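The hand grippers at Zernoleck log every grasp, and in August one of them began closing late. "It would sit open, then snap shut," the lead technician said. The team went through 724 recordings and found the lag in 18 of them. The cause was a worn connector – a cheap part from Breretti. All four units were rewired.

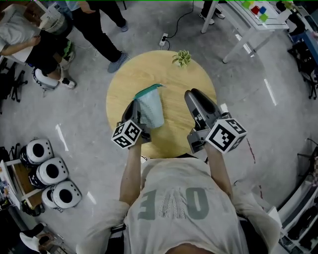
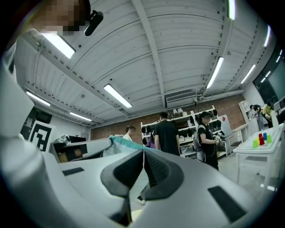

Huamán is less sure the matter is closed, and said by phone that "a late grip is a safety fault, and I'd want a second check before anyone signs off."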